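Before you start, please put the kettle on and read this part all the way through once. The Tendcombe is a forgiving little dehumidifier, but the first evening with it goes a good deal more smoothly if you know what's coming.

## 4. Setting up your Tendcombe

### 4.1 Letting it settle

If your Tendcombe has travelled on its side, even for a short stretch in the back of a car, stand it upright and leave it unplugged for 11 hours. We know this is a nuisance when you've just carried it up the stairs and the windows are streaming, but the oil inside the compressor has to find its way back down, and it does that in its own good time. Overnight is ideal.

**Caution:** Do not plug the machine in "just to see if it works" during this time.

### 4.2 Choosing a spot

1. Pick a level, hard floor. A thick rug will do at a pinch, but the machine hums more on boards than on carpet, and you may want to try both.
2. Leave 32 cm clear at the back and above the top grille.
3. Keep curtains, bedding and drying laundry from touching the sides. (Do hang your washing nearby, though, it dries beautifully!)
4. Shut the windows and any outside doors.

**Note:** If you are using the Tendcombe in a cellar or garage, read section 7 on cold rooms as well.

### 4.3 Fitting the filter

The filter is packed separately, in the flat bag with the warranty card. Wipe down a table or worktop first and lay everything out on it, so that you aren't hunting for clips on the floor later on.

1. Press the two tabs on the rear cover and tip it towards you.
2. Slide the filter in with the white mesh facing outwards. You should feel it seat at the bottom.
3. Put the cover back, bottom edge first, and press until both tabs click.

If one tab clicks and the other sulks, take the cover off and begin again. Forcing it bends the tab, and a bent tab rattles for ever after.

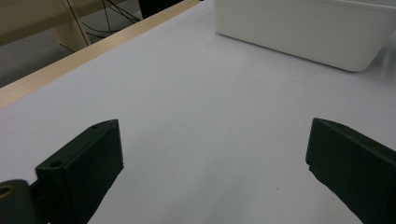

**GRIPPER FINGERS AND WHITE BIN**

### 4.4 Using the tank

The tank is the simplest way to run the machine, and most of our customers never bother with anything else.

1. Pull the tank straight out from the front, using the handle.
2. Take out the foam block. It is there for the journey only, and the float can't move while it's in place.
3. Lift the float gently with a finger and let it drop. It should move freely.
4. Slide the tank home until the red light goes out.

### 4.5 Using the Hegde hose

If you'd sooner not empty the tank, the Hegde hose kit (sold separately) lets the water run away to a sink or floor drain by itself.

1. Switch off and unplug the machine.
2. Unscrew the round cap low down on the back. Keep it somewhere safe; you will want it if you ever go back to the tank.
3. Push the hose on and tighten the collar by hand. Please don't use pliers.
4. Lead the hose downhill all the way. Any dip or loop will hold water, and sooner or later the machine will stop and sulk about it.

**Caution:** The hose must not be run outdoors in freezing weather.

### 4.6 First run

1. Plug straight into a wall socket, never an extension lead.
2. Press the power button and set the dial to 2.
3. Leave the room closed up for the evening.

The fan starts at once, but the compressor waits a little before joining in, with a soft clunk. For the first week or so the tank may fill surprisingly often, as damp comes out of the walls and furniture as well as the air. After that, turn the dial down and see how you get on.

Should the display show 43, the tank isn't fully home. Pull it out and slide it in again. For any other code, see the table in section 9, or ring the Skarkik helpline with your serial number to hand. You'll find it on the silver label behind the tank.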